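Aststead snack boxes are back, and we need 500 of them

Wednesday, September 16, 2020

Hello from Aststead! I'm Struan Urquhart and I run the Brestavent snack box scheme, which posts treats to people who live on their own in Oakley and Ivley. We started in August with one shelf of crisps and a lot of parcel tape, and I'm delighted to say we're going again this autumn, bigger and (I hope) a bit better organised.

Every box gets a mix of savoury and sweet, plus a handwritten card. People have asked for more noodles and more crunchy things, so more noodles and crunchy things it is.

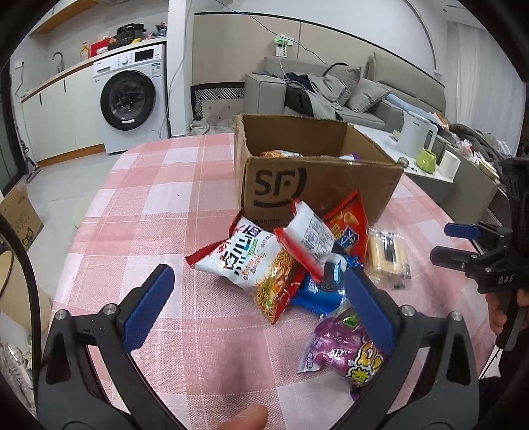 What we'd love from you

Sealed packets, please, with plenty of time left on the date. Anything you'd be pleased to find on your own doormat is fine by us, and unusual flavours go down very well – one lady in Ivley rang me to ask where she could get more of the chilli peanuts and we talked for half an hour! Corn snacks are great too, as they weigh next to nothing and the postage stays low. 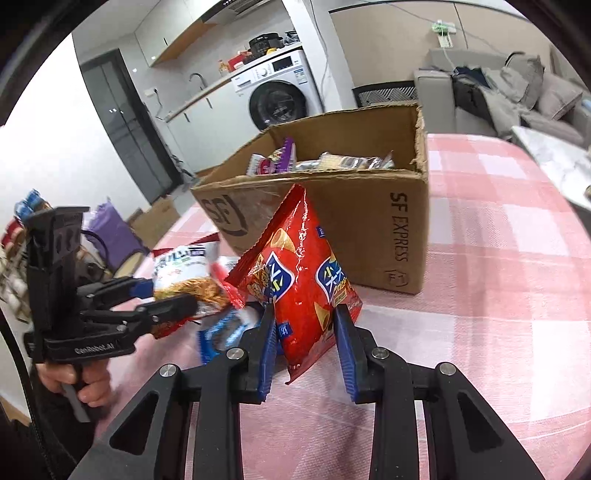

How to join in

Drop-off is at the Brestavent shop in Aststead, by the side door, on weekday mornings. You can also sponsor a box for £2 and leave the choosing to me. If you know someone in Oakley or Ivley who'd like one, pop their name and address in an envelope and hand it in at the counter (do ask them first).

Press enquiries: Struan Urquhart, care of the Brestavent shop, Aststead. I'm happy to chat, though mornings are best.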